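Pronthorpe Bedrooms - data card

Version 2, last edited 3/2/18

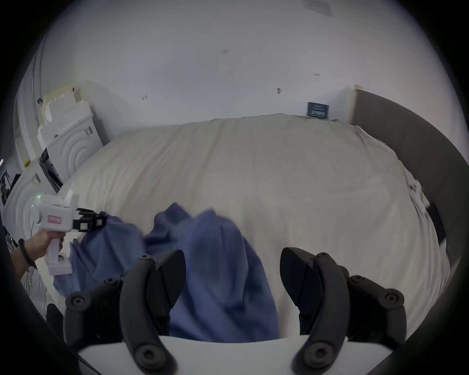

What the set is for: comparing how beds look when people say they have made them. It covers duvets, headboards, bedside clutter and whatever else has been left in the room. Whether it tells you anything about how people sleep, or how tidy they are, I doubt very much.

Contents

147 rooms, one entry each. Every entry has a bed in it. 43 are marked "made", 35 are marked "unmade" and the rest are marked "unclear", a label I added after losing patience with the first two. A smooth duvet counts as made. A rumpled one might only mean that somebody sat down to put their socks on.

Labels

bed_state - made, unmade or unclear
cover - main colour of the duvet, by eye. Cream, white and off-white are one value. Two of us tried to keep them apart and could not agree.
extras - things on the bed that are not bedding
packaging - yes if there is foam or cardboard in the room

Known problems

The packaging label was meant to pick out people who had just moved in. I no longer trust it for that - plenty of households keep the foam for years.

Wall marks are not labelled. The Etico list has a column for them, and the Sikero list copies it, but neither says how a hook differs from a smudge.

Lương's colour names were tried in February and dropped. Too many greys.

Use

Fine for sorting and counting. Please don't quote it as evidence of good housekeeping. Corrections are welcome if they come with the entry number.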